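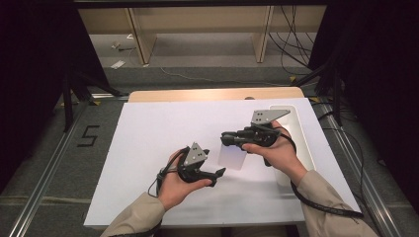

Figure 1. Two-handed work over a white board, palms turned inward or up.

Table Height and Standing Work: A Small Study in Two Shared Workshops

Marisa Caruso
Project supervisor: Annunziata Fontana

1. Background

Most shared workshops buy their tables once and keep them for a long time. The people who use them change every term. A table that suits one person makes another person bend at the waist or lift their shoulders, and after an hour or two this starts to matter.

I got interested in the question during my first year, when I spent a lot of evenings cutting mat board in the Maddocks Building. The tables there are heavy and cannot be adjusted. I am fairly tall and my lower back hurt after most sessions. A friend who is a good deal shorter had no trouble with her back at the same table but complained about her neck and shoulders. The project grew out of that.

The question for this report is simple: for light handwork done standing up, how much does the height of the table change where people feel tired, and can a cheap fix help?

2. What other guidance says

The usual advice in design textbooks is to set the surface by elbow height. For precise work the surface should be a little above the elbow, for light work a little below it, and for heavy work lower still, so that body weight can be used. The advice is easy to find and hard to follow in a room with fixed tables.

I also found that most guidance treats the table top as the working height. In practice the hands are often higher than that. A cutting mat, a tray or a thick piece of work raises the hands, and so does a tool with a tall handle. I started calling this the hand height and measured it separately from the table height.

3. Tables and people

Three tables were used. The first is the standard bench in the Maddocks Building, which is 938 mm high. The second is a Fukau folding table in the Navik Street workshop, 902 mm high with its leg extensions locked. The third is an ordinary writing table at 735 mm, included to see what happens when people stand at furniture meant for sitting. All heights were taken from the floor to the top surface at the front edge.

The Maddocks floor is not level. I measured the bench at both ends and used the end nearer the door for all sessions.

There were 4 participants, all students, two of them left-handed. I did not take part myself. Each person's standing elbow height was measured in the shoes they wore for the session. I had planned on a bigger group, but the sessions fell in April and most people I asked were busy with their own deadlines.

4. Tasks

Each person did the same set of tasks at each table: tracing and cutting card shapes, sorting small hardware into trays, and sewing a pamphlet binding. I picked these because they use the hands in different ways. Cutting needs downward pressure. Sorting needs reach. Sewing needs the eyes close to the work and keeps the hands in front of the chest.

After each task the person marked a body outline to show where they felt strain, and wrote a sentence or two in their own words. I took notes on posture from the side. The order of the tables was changed from person to person.

5. Results

Nobody liked the writing table. Everyone bent forward at the waist, and the marks on the body outlines were mostly on the lower back. For cutting, one participant said the low surface made it easier to press down, but she still would not have wanted to work there for long.

The difference between the Maddocks bench and the Fukau table was smaller than I expected. The tallest participant preferred the bench for everything. The shortest preferred the Fukau table for cutting and the bench for sewing. In her notes she wrote that at the bench she could "see the holes without folding in half" but that her shoulders "crept up" when she had to push.

Sorting gave the least clear result. Strain depended more on how far away the trays were than on the height of the table. When the trays were pulled close to the front edge, the complaints about shoulders mostly went away - at all of the tables.

6. Trying a fix

I built a low platform from scrap shelving to set on top of the table and lent it to the group. It worked well for sewing. For cutting it was a failure, as it slid whenever someone leaned on the knife. I then put a sheet of Grudatach non-slip liner under it. This stopped the sliding on the bench but the platform still rocked on the Fukau table, where the top has a hinge line down the middle.

7. Limits

The group was small and everyone knew what I was testing. The sessions were also short, and tiredness from a full afternoon of work may look different. My posture notes were made by eye, so I have used them only to back up what the participants wrote.

8. Recommendations

Dr. Fontana asked me to end with something the workshops could act on. I suggest that each room keep at least one raised platform with a non-slip base for close work, and mark the height of every table on its underside or leg. Trays should be stored at the front of the table. Buying new adjustable tables can wait until the old ones need replacing.

The body outline forms and the cutting list for the platform are in the appendix.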